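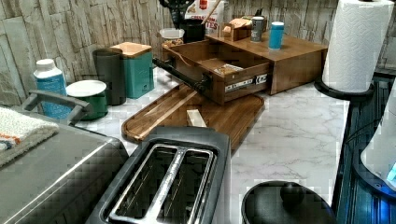
The man from Holub wants me to know that the countertop will outlive me. He has sold kitchens in Mosthorpe for 27 years, and he has said this before.

"Stone look, none of the upkeep," he says. I ask what happens when somebody sets a hot pan on it. "You'd use a trivet." And if they forget? "Well — people shouldn't forget."

The warranty runs six pages. I read him the part that leaves out heat, scratches and "normal household wear," and ask what's left. He thinks about it. "Defects," he says.

He won't say what a slab costs him, only that the Tellgate showroom charges more. I called Tellgate later. They said the same of Holub.

Does he have one at home? "We rent," he says.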